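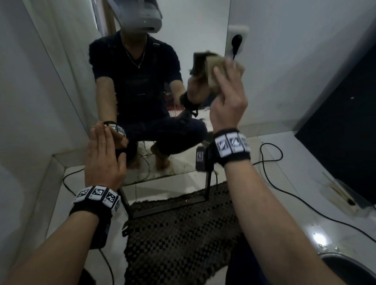 Accroupi face au grand miroir, pieds nus sur le carrelage blanc.

Il faut avoir passé une matinée dans la cabine du camion des encombrants, coincé entre le thermos et la pile de bons de passage, pour comprendre à quel point les habitants d'Iltard tiennent à leurs vieilles affaires. On vous fait entrer, on vous offre un café, on vous raconte la commode de la grand-mère, et quand enfin les deux ripeurs la soulèvent, il y a toujours quelqu'un sur le pas de la porte pour demander, un peu gêné, si elle va vraiment partir à la benne.

Depuis le mois d'octobre, la réponse est souvent non. La commune a revu sa tournée de fond en comble : on téléphone, on décrit ce que l'on donne, et l'équipe décide sur place de ce qui peut resservir. Ce qui est sain part au hangar Grokell, derrière l'ancienne gare de marchandises, et le reste suit le chemin habituel vers la déchèterie de la route d'Effiong. En une saison, les équipes ont assuré 1188 enlèvements, et 361 meubles et appareils ont retrouvé preneur (dont un buffet de cuisine que trois familles se sont disputé, très courtoisement d'ailleurs).

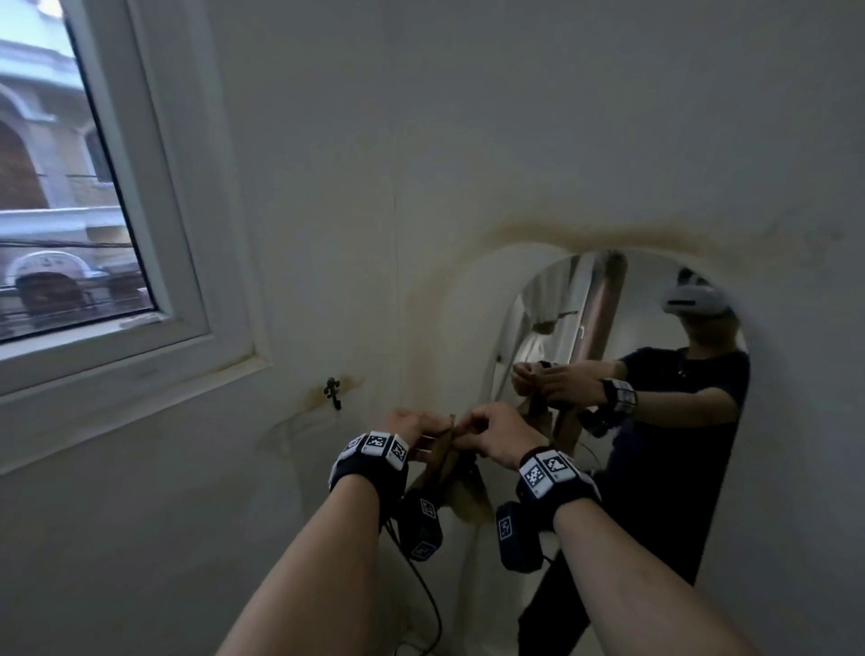

Au volant, Asabe Briggs connaît chaque impasse et presque chaque chien. Elle a commencé sur la collecte du verre, de nuit, et ne regrette pas les horaires. Ce qu'elle aime dans la nouvelle tournée, c'est qu'on a enfin le temps de dire bonjour - cinq rendez-vous le matin, pas un de plus, et l'après-midi pour décharger proprement. Avant, me dit-elle en négociant le virage de la rue Bondetti, tout finissait sous la presse, les chaises bancales comme les belles.

Au hangar, on resserre les vis, on change une charnière, on colle une étiquette avec un prix qui ferait sourire un brocanteur. Le samedi, la file commence bien avant l'ouverture, et l'on y croise des étudiants, des jeunes parents et quelques habitués qui n'achètent jamais rien mais donnent volontiers leur avis.
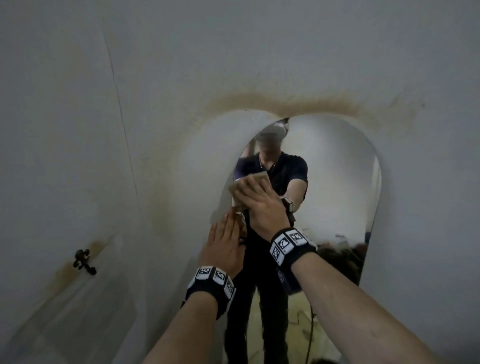

Ebere Tijani, pour sa part, trouve que l'on va trop vite en besogne. « C'est très bien pour ceux qui ont le téléphone facile, mais dans mon immeuble, les matelas restent toujours sur le trottoir, et trois semaines d'attente pour un rendez-vous, c'est long quand on déménage. » La mairie promet un second camion, sans dire quand, et reconnaît que les grands ensembles du quartier nord sont encore mal desservis.
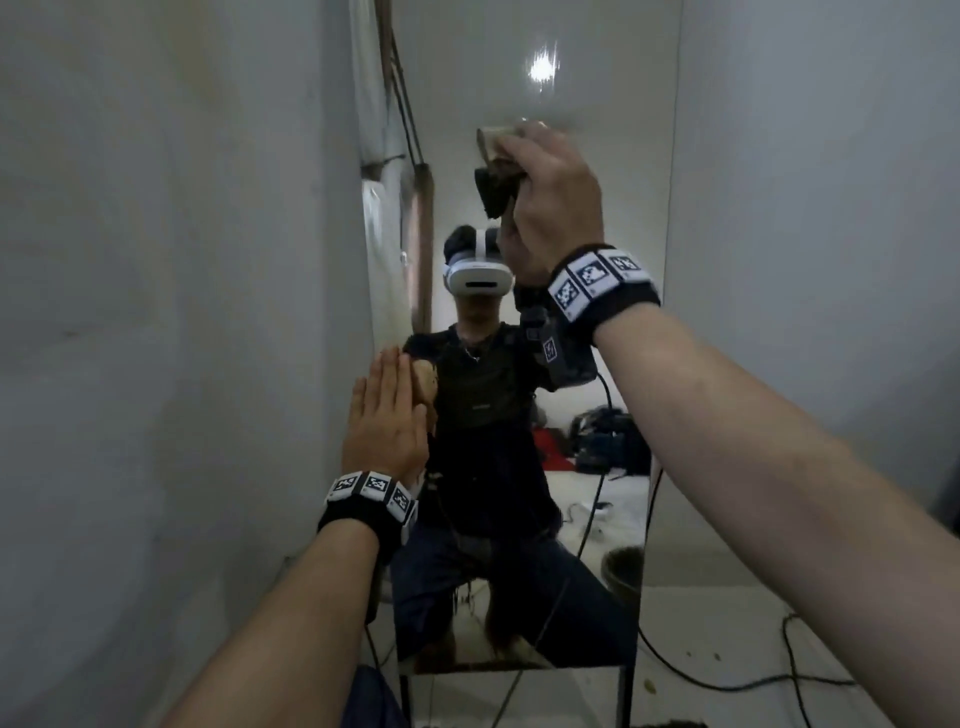
Dernière mise à jour de la page : 19 février 2020

Pour demander un passage, il suffit d'appeler le service propreté le matin, en ayant sous la main les dimensions des objets et, si possible, l'étage. Les gravats, les pneus et les pots de peinture ne sont pas pris. Le hangar Grokell reçoit aussi les dons directement, du mardi au samedi, et l'on peut se garer dans la cour le temps de décharger.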